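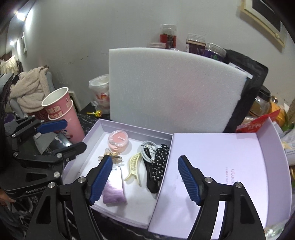 Platosach Noticeboard, page 10

Wanted: people who don't believe in gift boxes

Gift box sellers like to say that a nice lid makes a pile of small things worth more. Plelgate has read the leaflets and is not convinced. We want people in October to come and sort out boxes of odds and ends with us, and to tell us plainly whether the result is a present or a drawer with a lid on.

The contents are the sort of thing you already own. Hair clips, a claw clip, a spotted hair tie, a coiled white cable, a compact. You take everything out, put back what you would be willing to hand to another adult, and say why the rest stayed on the counter. Then you close the lid, if it closes.

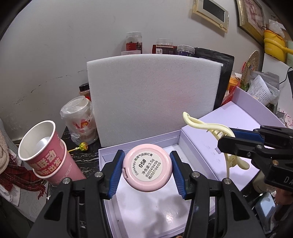

Pink compact, shade 05#, and a pale yellow claw clip.

You don't need an eye for design. We had plenty of people with an eye for design last time, and they lined up the clips by colour and told us it was lovely. Please don't apply if you work for Zwane or Tivlow, who supply boxes to the trade and have views.

Sessions last up to 2 hours and start at 10 in the morning. Bus fares are paid on the day if you bring the ticket. There is tea. We can't offer a fee, and we won't call it "exposure" or "a great chance to learn". You may take home one box of your own packing, should you want it.

To apply, write to Hendrik Mathebula at Plelgate, Room 2, and tell him about the worst boxed gift you have been given and what became of it. Half a page will do. He reads them all himself and is hard to impress. Letters that use the word "curated" go to the bottom of the pile.

Over-18s only. Please say if you need a chair with a back.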